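Most household inventories die in the garage. People start there because it looks worst, and by the second box of extension cords they've decided the insurance company can guess.

Start with a drawer. I did my first inventory after the pipe burst on McKinnon, when the adjuster asked me what had been in the hall closet and I said "coats."

## What you need

- A notebook, or a spreadsheet if you're that sort of person
- A phone with some storage left
- A table you can clear
- 15 minutes, and a timer that makes you stop

## One round

1. Pick one drawer or one shelf. "The kitchen" is a life sentence, so don't pick that.
2. Empty it onto the table and spread things out so nothing hides behind anything else.
3. Take one photo of the lot, then close-ups of anything with a serial number.
4. Write down the item, the year you got it, and what you paid. If you can't remember, write "old" and move on.
5. Put it all back. You will want to sort it. Sorting is a different hobby.

Anything worth over $500 gets its own line and a copy of the receipt. Cheap stuff can be lumped together: "desk drawer, assorted, $40" is fine. My sister-in-law Trudy Paewai listed her teaspoons one by one and has never finished the dining room.

## Where to keep it

Keep it somewhere other than the house. I email mine to Ewan Sheehan, who has never opened it, and he sends me his, which I have read with great interest. He paid $281 for a bread maker.

## Keeping it up

Do one round a week until you run out of drawers, then go over the whole thing every November. Add new purchases when you bring them home, while the receipt is still in the bag and you still remember why you thought you needed it.
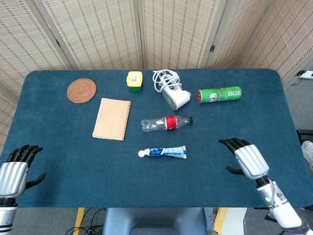 Closets come after drawers, and the garage comes last. By then you'll be quick enough to get through a box of cords in one sitting, and you may even throw a few out.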